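Snack box plan leaves some Caltanthorpe residents unconvinced

A plan to put a shared snack box in the common lounges of Caltanthorpe's apartment buildings will start in September, and organizers say it will get neighbors talking to each other. Whether anyone needs a bag of crackers to do that is another matter.

The Tekleab Residents' Association has set aside $2,392 for the scheme, which covers seven buildings for three months. Each lounge gets one open box, restocked on Monday mornings with individually wrapped snacks. There is no charge and no sign-up sheet.

"People walk straight past each other to the elevator," said Larasati Ong, who drew up the plan. "Put some food on a table and they stop."

Maybe so. The association has no figures to show that it works, and Ong conceded that the idea came from a cousin's office. A request to see how the budget breaks down was met with a promise to send it later — it had not arrived by press time.

Fasil Degefa, a tenant in the Kosach building, said he would rather see the money go toward the laundry room. "I like crackers as much as anybody," he said. "I also like a dryer that works."

Then there is the wrapping. Single packets keep things clean and easy to share, but the association expects to hand out 2,000 of them, and the plan says nothing about extra trash cans. Ong said residents could take their wrappers home.

Sobia Soomro, who also lives in the Kosach building, was kinder. She said her kids would certainly talk to the neighbors if there were snacks involved, though she doubted they would talk for long.

The association will decide in the new year whether to keep going.

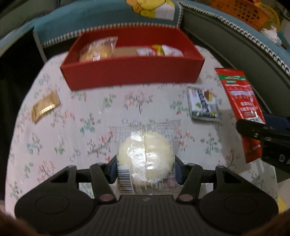
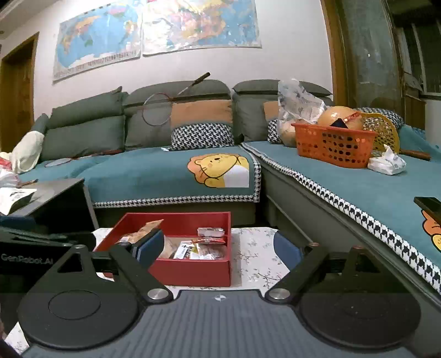

Wrapped snacks in an open red box, set out on a flowered tablecloth.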